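### 4.2 Joining short lengths of corrugated hose

The second group of household parts was flexible hose. We chose it after the cupboard hinges and jar lids of Section 4.1 because a hose has no fixed shape. A lid can be turned from any side and stays round. A ribbed hose bends under its own weight, and the end that has to be lined up is often the end that moves most when the middle is held.

Faustine Guérin collected the hose pieces from discarded vacuum cleaners and cut them to short lengths. Each piece kept its original cuff if it had one. Pieces with a cracked cuff or a flattened rib were put aside and are not counted in what follows. The remaining set gave 284 joining trials, all run on the same table at the Carngate workshop.

A trial started with the two pieces apart and ended when the connector was seated up to its shoulder, or when it had been pushed in at such an angle that it had to be pulled out again. We call the second outcome a skewed entry. Small wobbles during the approach were allowed, and up to 6 tries were permitted per trial before it was written down as not joined.

Figure 3 gives three views from this part of the work.

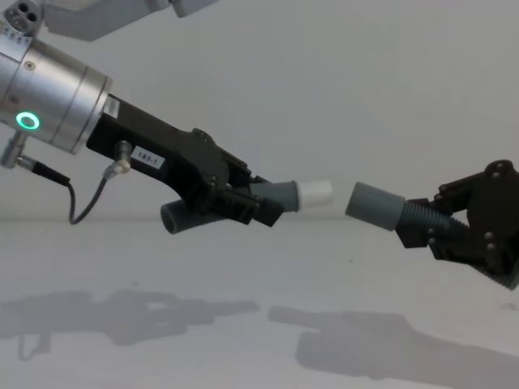
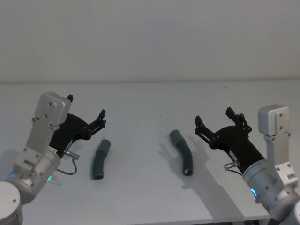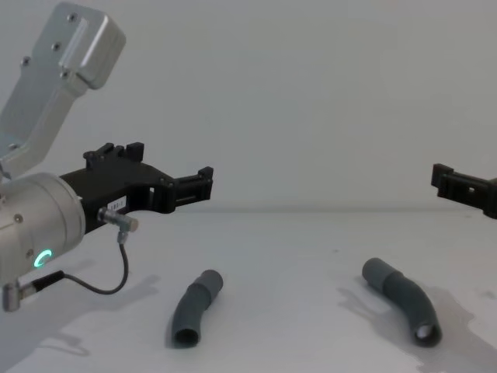

**Figure 3.** Hose joining. Top: two gray hose pieces with their ends facing each other across a narrow gap, the left one with a white connector at its front end. Middle: two curved tubes lying on the white tabletop. Bottom: the left gripper, with the tabletop below it.

Most skewed entries came from the curve in the hose. Tubing that has been stored in a coil keeps some of that bend after it is cut, and a short piece has no spare length to straighten it with. When the curve pointed down, the cuff met the connector low and the lower lip caught first. When it pointed sideways the error was easier to see and was usually corrected before contact. Turning the piece a quarter turn about its own axis before lifting it was enough to change one case into the other.

Where the hose was held mattered as well. Held on the ribs, it gave way as soon as the connector met resistance, and the push went into closing the ribs up. Held on or just behind the cuff, the push reached the joint. We would recommend the cuff wherever there is room for it – on the shortest pieces there often wasn't.

Surface wear had less effect than we had expected. Coralie Sutcliffe sorted the cuffs by eye into smooth, scuffed and scored before the trials began, and the three groups gave similar rates of skewed entry. Scored cuffs did take more force to pull apart afterward. The likely cause is raised material along the scratches, but we did not measure it.

The connectors were all rigid and had straight sides. A tapered connector would probably forgive a larger angle at entry, and several current hose sets come with them. We left these out so that the hose results could be compared with the pipe sleeves in Section 4.3, where the same straight fit is used and the parts do not bend.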